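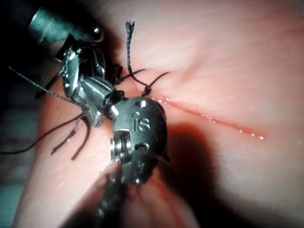
Instruments at work on the practice pad.

We took the coast road to Ruvia in July 2020, with no booking past the first night. Hinata Takagi drove and I had the map. It was 120 miles, and we stopped at Ometti for bread and peaches and ate them on the harbour wall.

The room was up 19 steps over a bakery. The ovens started at five, so we were up early both days and had the beach to ourselves until nine.

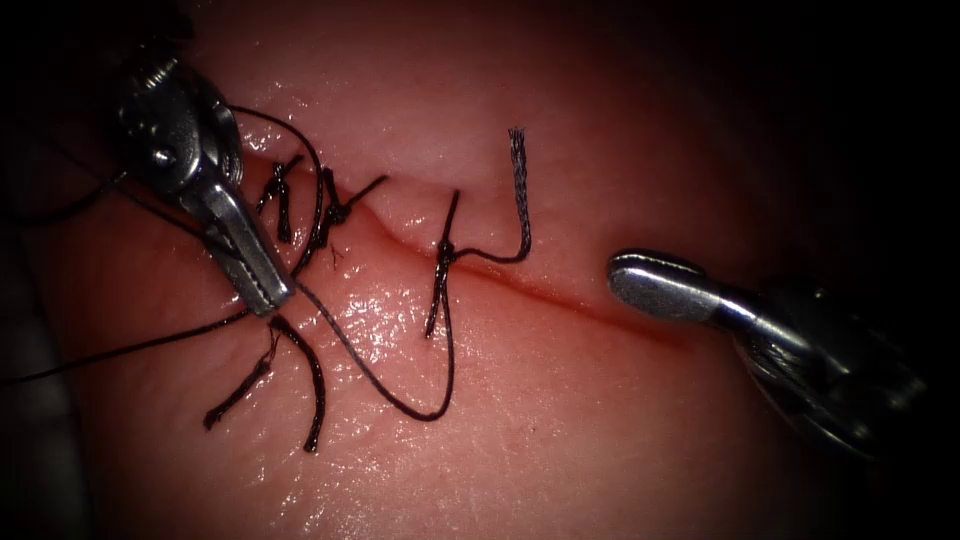
Getting to Rister

The ferry was six each way, cash only. We walked the cliff path as far as the chapel – a bit steep near the top – and turned back when the wind got up. Last boat is at half past four. We plan to go again in August and stay over.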